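Chapter 2
Buying by the Metre: How Shops Set a Price

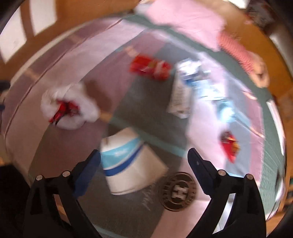 Why does the same length of cloth cost more in one town than in the next?

Rent, freight and nerve, mostly. A shop adds up what it paid for the goods, what it pays to keep the lights on, and what it thinks the neighbours will put up with.

Consider Vinbridge and Skudham, two towns 32 kilometres apart and on poor terms since the football merger. Becerra's, in Vinbridge, sells plain cotton at $36 for a short roll. The Skudham branch of Muvis sells much the same roll for less and makes sure everybody in Vinbridge hears of it. Skudham has cheap rent, a railway siding and very little else.

Yareli Salinas ran the Becerra's counter for years and kept her own notes on the matter. Her customers grumbled every January, drove to Skudham, bought petrol and a pie on the way, and came home having saved less than the pie.

The pie matters to us. Economists call it a transaction cost, a grand name for lunch. In this chapter we look first at fixed costs, the bills that arrive whether or not a customer does, and then at variable costs, which rise with every roll sold. Have your calculator handy for section 2.1.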